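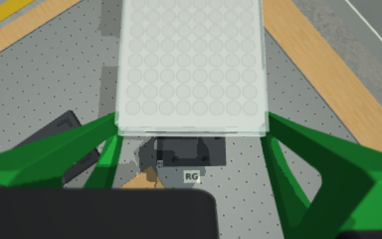

Netska Custody Log is records software for law offices that handle kinship evidence in probate and inheritance matters. It stores consent forms, collection records, transfer receipts and lab reports under one case number. Each specimen keeps its own entry from collection to final report. A multi-well plate has a regular grid of round wells and a plain strip along its near end, so Netska records the plate ID and the well position as separate fields. A report that gives only one of the two is flagged for review.

Case capacity

The Office edition holds 2,000 open cases. Closed cases move to the archive and do not count toward the limit. Each case accepts up to 300 attachments in PDF or TIFF format. Two reviewers can be assigned per case, and both must sign before a record is locked. Locked records can be read and printed but not edited. Corrections are added as dated amendments.
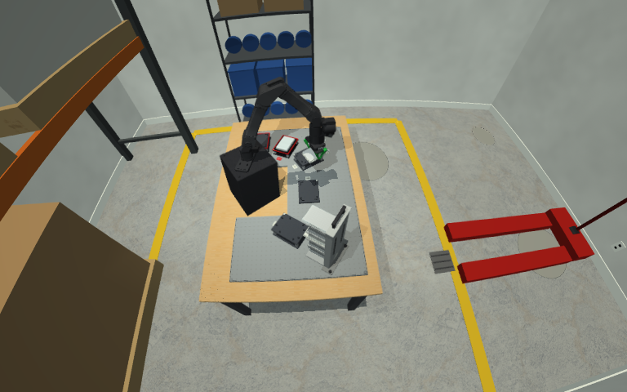
Exhibit output

The Fortin export tool builds a paginated exhibit with a cover sheet, an index and a transfer history in time order. Names of minors can be replaced with initials throughout. Export templates are supplied for 876 courts. Check local filing rules before use, as templates are updated each October.

Requirements

Current desktop browser
Office network or Skoro hosted storage
One administrator account

Ordering

Sold by Vondoreck as an annual license. Netska does not provide testing services or legal advice, and a complete log does not guarantee that a court will admit a report.

Product contact: Thilini Bepari, Licensing

Item: Netska Custody Log, Office edition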